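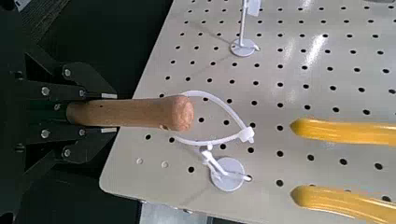 Attachment 1. Wrist view, wooden-handled tool in the gripper, loop hook ahead of the handle.

Ticket: Hook placement scoring disagrees between views
Project: Illa tool-hanging study
Component: Outcome labeling
Severity: Medium
Status: Resolved, monitoring

Summary of the problem

The Illa study compares two ways of deciding when a tool has been hung and may be released. The baseline method relies on the head view alone. The proposed method, referred to internally as Mandow, adds the wrist view and requires both to agree before the gripper opens. During review of the December trials, the reporting site noted that the Mandow labels were marking placements as complete while the handle was still short of the loop. The site requested that the affected results be withheld until the cause was known.

Steps taken by the reporting site

The labeling service was restarted and the wrist calibration was repeated. Neither step changed the outcome. The fault was reproduced with the wooden-handled tool on the right hook but not with the screwdriver or the paintbrush.

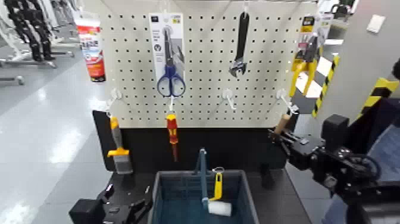
Support then requested the raw scores for both views. The head view score rose early in the approach, as soon as the handle and the hook overlapped from above the bench. This is a known weakness of the baseline and was expected. The wrist view score should have remained low until the handle had entered the loop. In the affected trials it rose at the same moment as the head view score, which suggested that the two were not being computed independently. 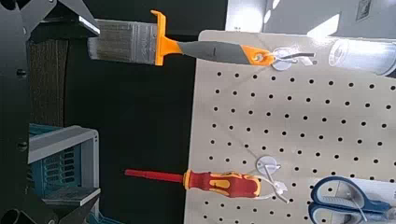
A comparison of time stamps confirmed this. The Drumetti synchronization module had been set to fill missing wrist samples with the most recent head view score. The wrist stream was delayed by some 55 milliseconds, and the module treated each late sample as missing. The agreement check was therefore comparing the head view with itself.

Resolution

1. The fill option was disabled in the synchronization module. Late samples are now held until they can be matched.
2. All 2,000 stored trials were scored again from the raw recordings. No new robot time was required.
3. A sample of the new labels was checked by hand against the recordings. Agreement was 98 percent, and the remaining cases were marked for separate review.
4. A final-state check was added. A trial is closed only after the arm has withdrawn and the tool is still on its hook in the head view.
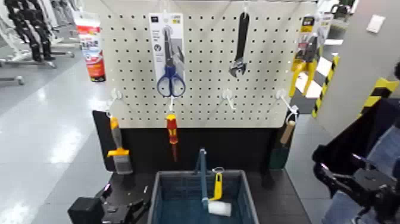
Effect on reported results

The earlier comparison between Mandow and the baseline should not be cited. The corrected tables use the same trial list and the same exclusion rules as before. Sites that exported labels before version 2 of the module must export them again.

Open items

The Hrynyshyn analysis scripts still accept the old label format without a warning. A separate ticket has been opened for that matter. This ticket will remain under monitoring until the next scheduled export has been checked.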